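Quick answers for the Purker Street sublets. Same questions keep coming in so they're all on one page now. Read before you email pls.

# Mumell House desk rental FAQ

## Basics

**What is Mumell House?**
Shared office building. Desks by the month, small rooms by the quarter, one big meeting room by the hour. Old print works, converted in 2006. Still smells of ink on the stairs in summer.

**Where is it?**
Purker Street, corner with the bakery. Door is on the side, not the front. The front door is the Athanasiadis showroom and they are nice about it but please stop ringing their bell.

**Who can rent?**
Anyone with desk work. Freelancers, two-person firms, people finishing a thesis. No retail, no food prep, no walk-in customers. If clients visit you once in a while, fine. If they visit you all day, you need a shop.

**Can I look around first?**
Yes. Mornings are best, 9:30 to 11. Email a time and we'll confirm. Don't just show up, the desk by the entrance is someone's actual rented desk and they get asked for tours constantly.

## Desks

**What's the difference between a fixed desk and a floating desk?**
Fixed = yours, leave your stuff, lockable drawer, name on the card. Floating = any open desk in the Arska room, clear it when you leave. Floating is cheaper. Prices further down.

**Can I leave things on a floating desk overnight?**
No. Things left overnight go in the blue crate by the coat hooks. Crate gets emptied at the end of the month. We're not going to chase you about a charger.

**Is there a chair?**
Yes, every desk has one. Adjustable. You can bring your own for a fixed desk, tell us first so we can move the old one to storage.

**Can I bring a second monitor?**
Fixed desk, sure. Floating desk, only if you carry it in and out the same day. People do. Seems tiring.

**Do the windows open?**
Street side yes. Courtyard side only the top pane, use the pole. Put the pole back.

**Is it quiet?**
Mostly. Arska room is quiet-ish, calls under five minutes OK. Longer calls go to the booths. The back room is silent, really silent, no calls at all, no mechanical keyboards. We have had complaints about keyboards. Many.

## Shared stuff

**What's included?**
Wifi, heat, electricity, water, coffee, tea, trash, cleaning of floors and bathrooms. Printer up to 100 pages a month per person, black and white.

**What's not included?**
Color printing, postage, parking, paper for your own printer, milk other than the regular kind.

**Is there stationery I can use?**
Yes, the basics. Pens, tape, a stapler or two. Take what you need and bring it back. The stapler situation is bad, we buy them and they vanish. If one is in your drawer, no questions asked, just put it back.

**Can I leave flyers or brochures out for people?**
Yes, on the shared table only. Not the kitchen, not the stairs, not taped to the elevator. Keep it to one small stack per tenant. Any language is fine. Things that get stale are recycled at the end of each month, so if your event was in September and it's now November, it's gone.

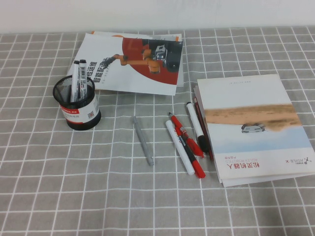
*Brochures and a mesh pen holder on the gray grid tablecloth.*

**Can I put up a poster?**
Cork board by the bathrooms. A4 or letter size, nothing bigger. Pins are in the tin. Don't cover somebody else's.

**Who cleans the kitchen?**
You do, after yourself. The cleaners do floors and the sink. They don't do your mug. Dishwasher goes on at 5 pm, whoever is near it presses start. Whoever gets in first empties it. This works about as well as you'd think, but it works.

**Can I cook?**
Microwave and kettle only. No hot plates, no toaster ovens, no fish. The fish thing isn't in the contract but it's still a rule.

**Is there a fridge?**
One, full size. Label with name and date. Unlabeled food gets thrown out when the fridge is cleaned. Labeled food that has changed color also gets thrown out.

## Meeting room

**How do I book it?**
Online calendar, link is in your welcome email. Tenants get four free hours a month, they don't roll over. After that it's hourly. Outside groups can book too but tenants come first up to the day before.

**How many people fit?**
Eight comfortably. Ten if everybody is friends.

**Is there a screen?**
Yes, wall screen with one HDMI cable. USB-C adapter is in the drawer underneath. If it's not in the drawer, check the booths, it walks.

**Can I book it in the evening?**
Until 9 pm. Last person out turns off the lights and checks that the courtyard door has really shut. It sticks. Pull hard.

**What if the people before me won't leave?**
Knock. They know. If it keeps happening tell us and we'll deal with it.

## Keys and hours

**When is the building open?**
Fixed desk tenants, any time, with a fob. Floating desks, 7 am to 9 pm.

**I lost my fob.**
Email right away so we can switch it off. Replacement is a fee, see below. If you find the old one later we can't refund, it's already dead in the system.

**Can I lend my fob to a friend?**
No.

**Can I bring a guest?**
Yes, one or two, for a few hours. They can sit with you or in the kitchen. If your guest needs a desk for the day that's a day pass.

**Dogs?**
Small and calm, Arska room only, ask the people at your table first. Not in the back room. Not in the kitchen. If your dog barks at the elevator it's going to have a bad time because the elevator is loud.

## Mail

**Can I use the address for my business?**
Yes if you have a fixed desk. Floating tenants can add it for a monthly fee. Write Mumell House and then your room name, otherwise it goes to Athanasiadis and they have to walk it around.

**Where do letters go?**
Pigeonholes, ground floor. Sorted by noon most days.

**Packages?**
Shelf under the pigeonholes. Big ones go in room 401, ask for the code. We sign for things but we're not responsible for what's in them. Nothing that needs to be kept cold please. Someone had oysters sent here once.

**I moved out, can you forward my mail?**
For two months, yes. After that it goes back to sender. Please change your address with the bank, everyone forgets the bank.

## Money

**How much is it?**

| What | Price |
|---|---|
| Floating desk | on the current price sheet |
| Fixed desk | on the current price sheet |
| Day pass | on the current price sheet |
| Fob replacement | on the current price sheet |

Yes we know. Prices change in January and this page was always wrong, so now it's one sheet and we email it same day. Just ask.

**Is there a deposit?**
One month, fixed desks only. Comes back within 2 weeks of you leaving if the desk is empty and the fob is back.

**When do I pay?**
First of the month, bank transfer. Put your room and last name in the reference. Not "rent". Half of them say "rent".

**Can I pay by card?**
Day passes and meeting room hours, yes. Monthly rent, no.

**How much notice to leave?**
One full month for fixed. Floating, tell us before the month ends and you're done.

**Can I pause for the summer?**
Floating, yes, up to two months a year. Fixed, no, but you can sublet your desk to someone if we've met them. Same rules apply to them, and you're still the one who pays us.

**Do you give discounts?**
Students on floating desks, with a card. Nothing else right now. Please don't haggle over email, it takes longer than the discount is worth.

## Things that go wrong

**The wifi is down.**
Check the other network first, there are two. If both are out, the router is in the hall closet, unplug, wait a minute, plug back in. You are allowed to do this. Tell people before you do it.

**It's freezing.**
Radiators in the Arska room are slow. They come on at 6 am and need a couple of hours. Don't bring a space heater, the fuse won't take it and then the whole floor goes dark.

**The printer says tray 2 is empty.**
Paper is in the cabinet on the left. If the cabinet is empty to, email us. If it says something in code, turn it off and on.

**Someone is sitting at my fixed desk.**
Ask them to move, nicely. Usually it's a new person who hasn't found the Arska room yet.

**The elevator is stuck.**
Red button, hold for three seconds, someone answers. Everybody not in the elevator, take the stairs and leave the call button alone.

**Where do bikes go?**
Courtyard racks. Not the hallway, it's the fire exit. Bikes in the hallway get moved outside, locked or not, and it's not always gentle.

**I have a question that isn't here.**
Email the office. Answer usually comes the same day if you write before 3 pm. Put your room name in the subject line.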